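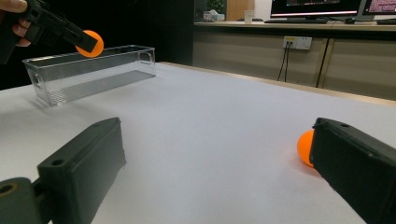

Photo: Nhung Phí

Ticket: Keva hand grippers (pair), right unit drops recording when fingers close
Status: Solved
Opened by: Nhung Phí
Handled by: Dennis Dobson, Keva kit support

Hi Dennis! Nhung again, the one with the two-gripper trial kit. First off, we like these things a lot. My arms don't get tired, the fingers grab a ping-pong ball without squeezing it out across the room, and the people I've handed them to got the hang of it fast. So please read the rest as coming from a fan.

The trouble is with the right unit. When I close the fingers all the way, the recording on that side sometimes stops. No beep, no warning, the light stays green. I only find out later in Prastura, when the left side has a full take and the right side has two seconds and then nothing. Our test task is about as simple as I could make it: orange balls on a white table, pick one up, put it in the clear plastic container, go again. In our last batch of 54 takes, 13 came back short on the right. The left unit hasn't lost a single one.

What I've tried so far:

- Charged both units overnight. Same thing.
- Swapped the memory cards between left and right. The problem stayed with the right unit, so I don't think it's the card.
- Moved the whole setup to the other side of the room in case it was the wifi. Nope.
- Reinstalled Prastura (took forever, by the way, the installer sat on the last step long enough for me to make tea and drink it).

One more thing, and maybe it's nothing. If I close the fingers gently on a ball, it's fine. If I miss the ball and the fingers snap shut on each other, that's when it tends to go. I haven't been able to make it happen every time, though.

Nhung

Reply from Dennis Dobson

Hi Nhung, thanks for swapping the cards, that saves us a step. Can you tell me the firmware version on each unit? Hold the side button until the light blinks. Prastura will show it under Devices. Also, please take the small cover off the grip and look at the flat cable going to the finger sensor. Is the latch all the way down on both sides?

Update from Nhung

OK! Firmware is the same on both, the December one. Then I got the cover off (the screws are tiny, I lost one under the keyboard and found it again) and I think you're onto something. On the left unit the latch is flat. On the right unit one side is sitting up a hair. I wouldn't have noticed without the other one to compare.

I pushed it down with a fingernail and felt a little click. Then I ran 20 takes, and I was mean about it. I missed balls on purpose and let the fingers slap shut over and over. All of them recorded to the end on both sides. I'd love to call that fixed, but I don't totally trust a latch that came up on its own.

Reply from Dennis Dobson

Good find. Please don't glue it. I'm sending a replacement cable with the newer clip, and a strip of the foam tape we put under the cover now. Put the tape on the inside of the cover, over the latch, and tighten the screws only until they stop. I've also passed the green light issue to the firmware folks, as it should go red when the sensor drops out.

Update from Nhung

Cable and tape came, both are in. The new clip is way stiffer, big improvement. I had Swati run the next batch so it wasn't just me being careful with it, and she had zero short takes, left or right.

A few notes for whoever handles the trial kits, if that's useful:

The quick start card should say to check the latch before first use. It's a one-minute job and it would have saved me a whole afternoon. The spare screws in the bag are a bit too long for the cover, so you might want to check those. And please fix the light! I can live with a loose cable, but a green light that means "not recording" is what cost us the takes.

We also had the Sodix pair on trial last spring, and never got past one reply from their support, so thank you for sticking with this. I'm going to ask for the purchase quote. You can close the ticket.

Nhung

Closed July 2024. Cause: sensor cable latch not seated. Fix: cable replaced, foam tape added. Status light issue moved to a separate ticket.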